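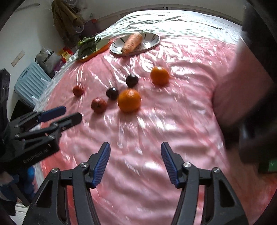
Bench notebook, Plemham produce room – January, entry 57

Started at the usual time and had the radio on low, so a good morning to be writing things down. I want to get the thoughts about the new shift pattern on paper while they are fresh, because by the end of the week I will have talked myself into something tidier than what I think today.

The work itself was sorting by hand tool again. Oranges, plums and tomatoes together, with the carrot and the leafy greens kept on their own dishes at the far end. I like this mix. An orange is forgiving and gives the blue pads something bumpy to hold on to, while a ripe plum wants a much lighter squeeze, and going from one to the other teaches your hand more than a whole crate of the same thing. We do 25 picks, stop, shake out the wrists, write up whatever felt wrong, then go again. I had wanted 60 before lunch and got there, though the last few were slow and I was holding my breath on the plums (silly, but everyone does it).

Carrot: take it by the thick end. I know two people prefer the middle, and we can argue about it over coffee.
Greens: still no good way. Closing on the stems is better than closing on the leaves. I would like another week before we write anything into the Koditik sheet that the packing line will be asked to follow.
Tomatoes: go in low and level, and look at the ribs before you close.

Now the part I really wanted to put down. When Prillereck first told us the line at the packing hall would be automated, most of us heard one thing, and it was a quiet drive home that evening. What has happened so far is odder than that and in some ways nicer. The people who were quickest at the belt are the ones being asked to show how it is done, and I don't believe anyone had ever asked them before! One of the older packers told me she had handled plums for 15 years without once thinking about her thumb, and now she thinks about it at the supermarket.

All the same, I don't want this notebook to read like the newsletter. The belt had company in it. You stood next to somebody and grumbled, and the hours went by. Demonstration work is quieter, you are watching your own hands all day, and a few people have said they go home tired in the head where they used to be tired in the feet. Two have asked to go back to the belt for part of the week and I think they should be allowed to, for as long as there is a belt to go back to. Pay for the demonstration hours is still marked "under review" and I have asked about it again.

The Baxter room opens to the second group next month – smaller tables, better chairs, and a window, which I am frankly jealous of.

For whoever has the next session:
Wipe the pads between tomatoes and anything else.
Smooth out the plastic film before you start, then leave it be.
Write down the drops as well as the good ones, please, even the embarrassing ones.
Finger tape is in the second drawer, and we need more of it.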